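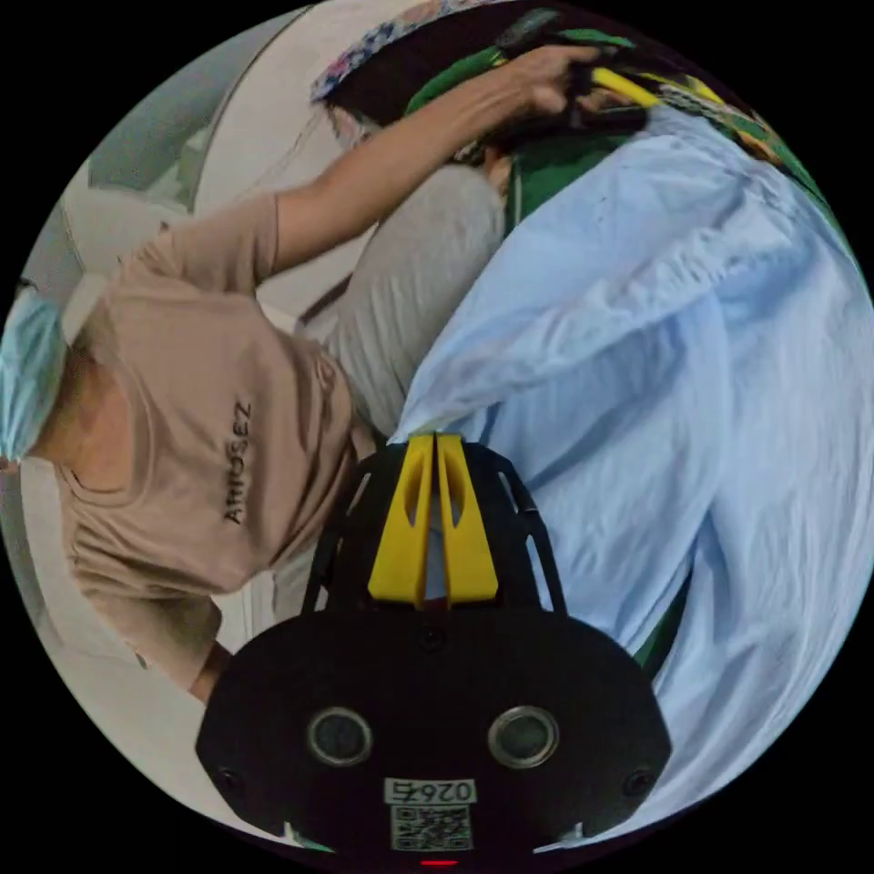

About Nyarko

Home
Services
About
Prices
Contact

Nyarko is a home folding service. We come to your house after the wash is done, clear a bed, and fold what's on it, under it, and on the chair next to it. Then we put it away in the drawers you point at, and we go.

We don't do the washing. People find this odd, and some of them have told us so in reviews. Washing is a machine and a cup of detergent, and most households manage it fine. The trouble starts at the dryer door, or at the clothesline, when a full load of clean clothes has to become a shelf of clean clothes and nobody in the family feels it's their turn.

How we got started

Maureen Oakley and Akua Agbenyega shared a duplex wall for six years and a clothesline for five of them. Maureen had three boys who went through shirts like paper towels. Akua had one daughter and a great many opinions about sleeves. One September the two of them folded a whole month of Maureen's backlog on Akua's bed, and when they were finished Maureen's sister-in-law asked what they would charge to do hers. They named a price they thought was ridiculous. She said yes before they had finished laughing, which is how we learned it was too low.

The name came from the street sign on the corner. We did hold a vote. The other candidate was Avach, which Maureen had seen on a boat and liked the sound of, and which is now the name of our scheduling software instead. (If you get a text from Avach, that's us. Please don't block it. People block it.)
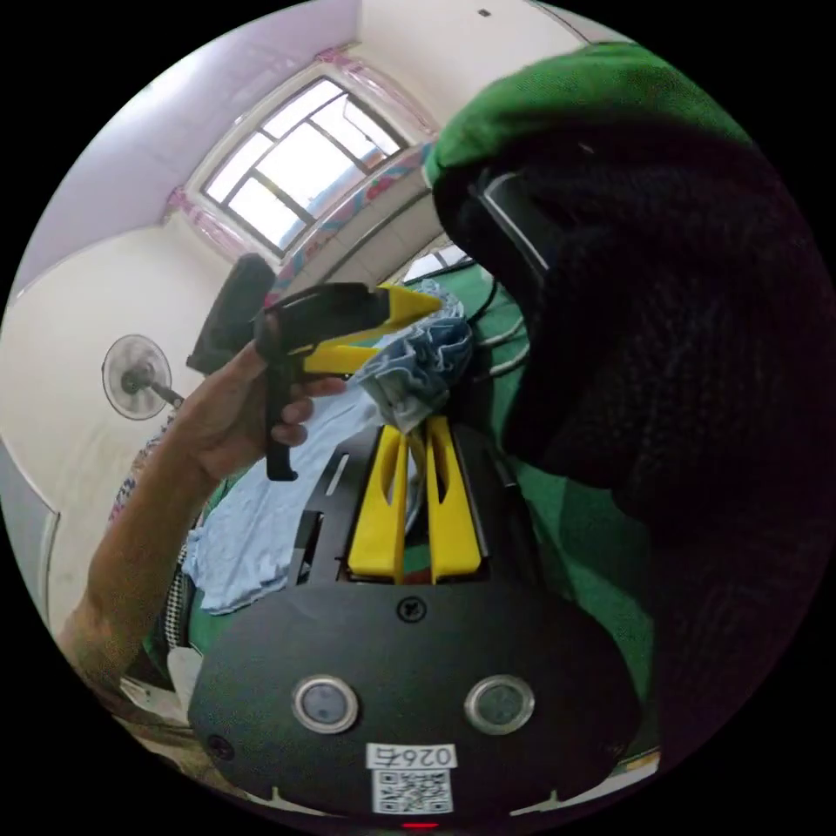 We work on beds and we always have. In the second year we bought a folding table, a proper one from Ekodine with a wipe-down top, and carried it up a lot of stairs. It was too narrow for sheets, it was the wrong height for anyone under five foot six, and shirts slid off the far side the moment you looked away. It lives in the back of the office now and holds the coffee maker. A bed is already in the room, it's wide enough for a fitted sheet, and the cover has a bit of grip to it. All we ask is that you pull the bedspread flat before we get there. Anything you've left on the bed, like a bag or a charger, we'll move to the foot, and we'll put it back if we remember.

What we fold

Shirts, pants, sweaters, pajamas, scrubs, school uniforms, towels, sheets, pillowcases, baby clothes, and the things that come out of the wash inside out and stay that way because everyone in the house has given up. We turn them right side out. It's included.

We fold fitted sheets. They come out as a rectangle if you're not too strict about the word.

What we don't fold

Wet things. Anything with a pin still in it. Costumes with wire. Socks are matched for up to 10 minutes per visit, after which the remaining singles go in a bag, and the bag is yours.

A few words about shirts, from one of the founders
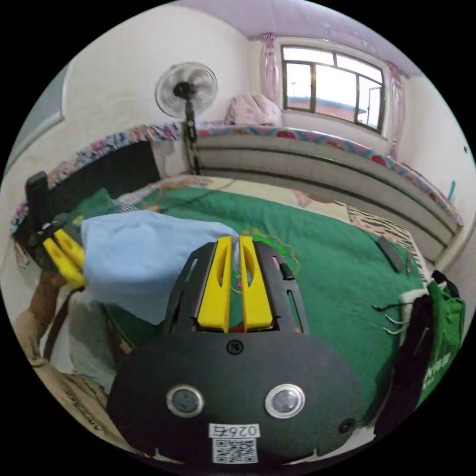

Akua Agbenyega

I was asked to keep this short and I'm going to ignore that, as usual.

Most people start a shirt from the middle. They grab it somewhere around the pocket, give it a shake, and then wonder why the collar is on one side of the bed and a cuff is on the other. Start from an edge. Find the hem, pinch it, lay it down, and then go looking for the shoulders. Smooth toward yourself. If it's a soft fabric that wants to bunch up, have a second person take the other end, and for heaven's sake agree beforehand who is pulling. I've seen two grown adults stand over one blouse, each politely waiting for the other.

Sleeves go back, flat, one over the other. I don't cross them in front. I know your mother crossed them in front. Mine did too and I still found a crease in every one of my school shirts.

Pants I'm relaxed about. In half, in half again, done. Maureen does hers in thirds and we have agreed to keep separate clients.

Our numbers, for those who like numbers

We folded 3,000 pieces in our first year, which seemed like a lot until we hired people. Our busiest single job was 1,023 pieces, a bed-and-breakfast that had let its linen closet get away from it. We were there for two days. They gave us scones, and then asked us to fold the scone napkins.

The people

Maureen Oakley runs the bookings and the books. She answers the phone until six and will sometimes answer it after that in a different tone.

Akua Agbenyega trains every new folder. Training takes a week and there's a shirt at the end of it that you have to pass. It's always the same shirt. It's slippery and it has a hood.

Kekeli Atinga handles sheets and large linens, and runs our Grollance plan for households that want a regular visit. He named the plan himself and won't say what it means.

Ekua Appiah does drawers and closets. Folding is only half of it if the drawer is already full of takeout menus.

Young-sook Oh takes the children's clothes, which fold up very small and of which there are always more.

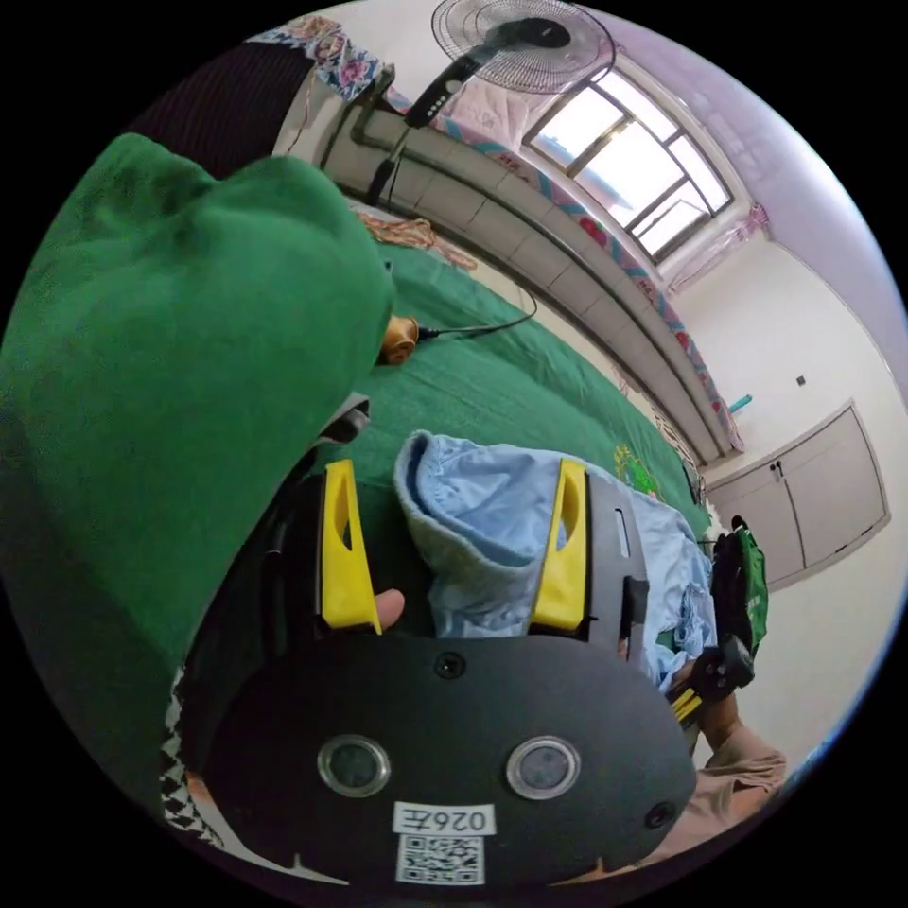 Young-sook would like it added that small clothes take exactly as long as big ones, that a toddler's shirt has the same number of sleeves as her father's, and that anyone who thinks the per-piece rate for children's clothes should be lower is welcome to come in and try a basket of onesies. We have left the rate where it was.

Where we work

Anywhere within the county that has a bed and somewhere to park. Walk-ups are fine. Dogs are fine. Cats are fine too, though a cat will sit on the finished pile, and we charge for refolding at the usual rate.

You don't have to be home. About half the notes we find on the pillow are apologies for the state of the laundry. You can skip those and use the space to tell us which drawer is whose.

Booking

Call Maureen or use the form on the Contact page. Tell us how many loads, how many beds, and whether there are fitted sheets, so we can send Kekeli. New clients should expect a short wait in September, when school starts and all the uniforms turn up at once.

Page last updated 08/11/2022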